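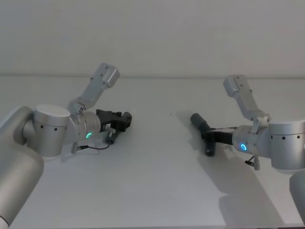

Start pose on our bench, status rings lit on both wrists.

Thread: Two arms over one table - what does your start-of-session check cover?

emedve wrote:
I'm rewriting the bench procedure for our two-arm cell and would like comments before it goes to review in February. The arms face each other across a plain white top, grippers pointing in towards the middle. The present draft reads:

1. Both arms in start pose, neither gripper past the centre line.
2. Table clear of parts, tools and offcuts.
3. Wrist status rings read and written in the log, left then right.
4. Cables below each wrist checked for slack and snagging.
5. First move at reduced speed, one arm at a time.

Item 3 is the one I'm least sure of. The old sheet said "rings the same colour" and I have taken that out. Your views, please.

raudsepp_cell4 wrote:
I would put it back. In the photo the left ring looks green or teal and the right one is blue. On our site that stops the session until someone has explained it. If the sheet only says "read and written down", people will write it down and carry on.

emedve wrote:
Colour meaning is set per controller here, and the two controllers don't have the same configuration. A "same colour" rule would fail every session. The log sheet has a column for the expected colour of each side, and I should have quoted it.

raudsepp_cell4 wrote:
Then the expected colour needs to be in the procedure text. A column heading is not an instruction. I would also ask why the two controllers differ, but that is a separate job.

K. Jankauskaitė wrote:
Agree with the above on wording. "Compare with the expected colour for that side; if different, do not enable" is enough.

On item 4: look under the left wrist. The thin dark cable comes down in a loop close to the table surface before it goes back up to the gripper. With the arm held still that may be fine. As soon as the wrist drops, the loop is the lowest thing on it. We wrote a minimum clearance into our sheet: no cable nearer the table than the lowest finger tip, measured at the lowest pose in the program and never at the start pose.

dzk wrote:
How do you measure that at the lowest pose without someone's head near the arm?

K. Jankauskaitė wrote:
Drives off, brakes on, gauge block on a handle. It takes 3 minutes per arm. We do it when a gripper is changed and every 18 working days otherwise.

dzk wrote:
Thanks. I'm still not convinced by the finger tip rule. Tips get swapped and the rule moves with them. A fixed figure from the wrist flange would survive a tip change.

K. Jankauskaitė wrote:
It would, and it would also let a short tip through with the cable hanging below it. We tried a flange figure at Breten and went back.

N. Mertens wrote:
Two points from the inspection side.

First, the right wrist has a small connector hanging on a short lead. I can't tell from a photo whether it is a spare or ought to be plugged in. The procedure should not leave that to the operator either. Add a line: every connector at the wrist is either mated or capped and tied back.

Second, "table clear" needs a limit. There is a tiny dark speck near the middle of the top. Does that pass?

emedve wrote:
Under the draft as written, no. In practice nobody would stop for it.

N. Mertens wrote:
In that case the draft is wrong or the practice is. Either wipe the top as a step, or state the size you will accept.

raudsepp_cell4 wrote:
Wipe it. It is less work than arguing about sizes. Our sheet has 12 lines and wiping is the first.

dzk wrote:
Twelve is too many for something done at every start. Past a certain length they get ticked in one go at the end. I would keep the session sheet to seven and move cable clearance to the periodic one.

raudsepp_cell4 wrote:
Ours are ticked properly. The line lead countersigns.

dzk wrote:
A countersignature shows that somebody signed twice.

emedve wrote:
Let's stay with the content. Revised items, with the connector line added:

2. Wipe the table top. No parts, tools or offcuts left on it.
3. Compare each wrist ring with the expected colour for that side. If different, do not enable; call the cell owner.
4. Cables at each wrist: no snags, no loop below the lowest finger tip.
5. Connectors at each wrist mated, or capped and tied back.

Reduced-speed first move becomes item 6. Measured clearance goes on the periodic sheet, interval still to be agreed.

K. Jankauskaitė wrote:
Fine by me. Item 4 by eye and the periodic check by gauge.

dzk wrote:
I can live with that. Please note on the periodic sheet which tip was fitted when the clearance was taken.

N. Mertens wrote:
Send me the review copy with the expected colours filled in for both sides. I won't sign a blank column.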